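# Otier Slatted Bench Top, Light Gray

Metal work surface for desktop computer repair and teardown. Sized so that a full tower can lie on its side with the side panel off and the drive cage, expansion slots and power supply all within reach.

**Specifications**

- Surface: slatted metal, light gray
- Rated load: 400 lb, evenly spread
- Slat spacing: 10 mm
- Mounting: bolts to Jirard or Akpalu frames, hardware included
- Shipping weight: 27 lb

The slats let dust and dropped screws fall through to the tray (sold separately, order code Akpalu T2). Edges are deburred on both faces. The top is not an ESD surface – fit a grounded mat before handling bare boards, memory or processors.
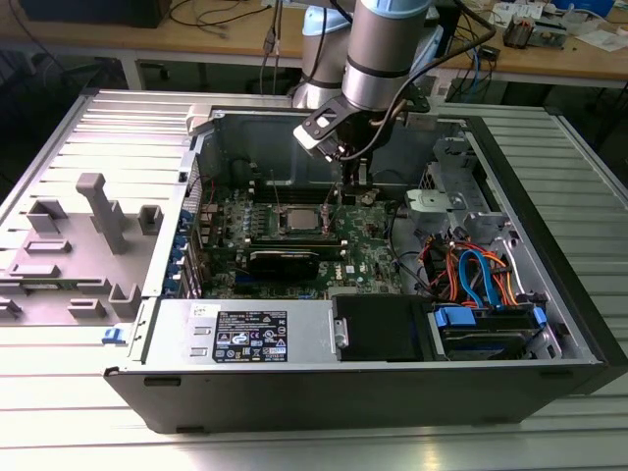 Replacement slats are sold in packs of 2. Wipe down with a damp cloth and mild soap; avoid solvents on the gray finish. For cut-to-length orders, contact Naa Quansah at the Otier parts desk. Cut tops are not returnable.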